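How to Plan a Small Restaurant Night Out for a Group

Small dining rooms are my favorite places to eat, full stop. You hear the kitchen, you smell everyone else's dinner, and the person who cooked it might wander over to ask how you liked the beans. Getting a group into one takes a bit of planning, but it's so worth it!

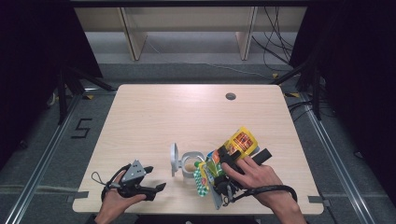

By Rianne Leemans | Eating Out | February

Step 1: Settle your number first
Get a firm yes from everybody before you call. A room like Driltwood can seat a party of 11 if they push the tables together, but one extra cousin can mean a second seating. I give friends a cutoff of noon the day before I book (and I stick to it, even with Fletcher).

Step 2: Call, and call at the right time
Try 3 p.m., after lunch cleanup and before the dinner rush. Ask how long you can keep the table, whether they split checks, and if there's a set menu for groups. Say yes to the set menu! At Bivstead it was the best meal I had all winter: roasted squash, a big bowl of mussels, and a lemon tart I still think about.

Step 3: Collect food needs in one message
Send the restaurant a single list with allergies at the top, then diets, then plain dislikes. Raghda Khoury, who cooks at Bivstead, told me she'd much prefer one tidy note to five phone calls. 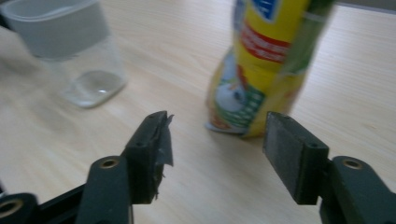
Clear cup with a gray band on a pale wood tabletop.

Step 4: Talk about money early
Pick a budget and tell the group. Our last dinner came to about $300 before tip, with two bottles of wine, and everyone knew their share before they sat down. If the place asks for a deposit, have one person pay it and get paid back that same night.

Step 5: Order for the middle of the table
Shared plates are where small kitchens shine. Start with two or three, eat, then order more. Let the server choose one dish for you, too. That's how I met the pickled carrots at Driltwood, and I've been trying to copy them at home ever since (more vinegar than you'd think, and a little orange peel).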